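Magazine Swap by Mail: Your Questions

I started the Tramomen swap from my kitchen in Dronedport, and the same questions land in my inbox every month, so I finally typed up the answers. If yours is missing, write to me!

How does it work?
You send me magazines you're done with, I send you somebody else's. One in, one out. I don't grade them or haggle over them (life's too short), as long as the pages are all there.

What does it cost?
Joining is free. You pay your own postage to me, and I ask for 60 cents an issue toward the trip back out. Stamps are fine too.

How many can I send at once?
Up to 19 in one box. Past that the boxes split, and I've chased enough loose pages down my front steps.

Do you take magazines in other languages?
Yes, please! The foreign shelf is my favorite and it empties faster than anything else. Right now I have Spanish cooking, German trains, a bit of French knitting, and Chinese science fiction, which I can't read but love for the covers.

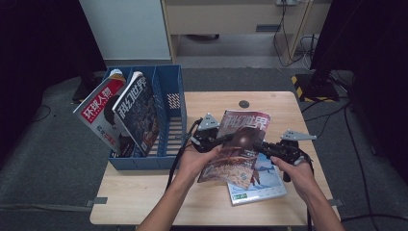
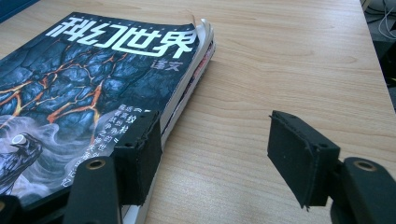
If you're asking for a language I don't read myself, copy the title exactly as it's printed so I can match it up. A phone snapshot of an old cover works just as well.

What won't you take?
Anything moldy, anything that smells of smoke, and TV listings. Also catalogs. I know the Brilex catalog is thick and shiny, but it's still a catalog.

Can I ask for a certain issue?
You can ask, and I'll put you on the wish list. There are 32 requests on it at the moment, so it may be a while. February is usually good, when people clear out after the holidays.

Do you ship overseas?
Not yet. I priced it once and had to go lie down.

Where do I send my box?
Tramomen Swap, Box 749, Dronedport. Put your name and return address inside the box as well as on it. Labels do come off, and I still have a very nice stack of gardening monthlies here with no idea who mailed them. If they're yours, tell me which month is on top and I'll get your swap out to you.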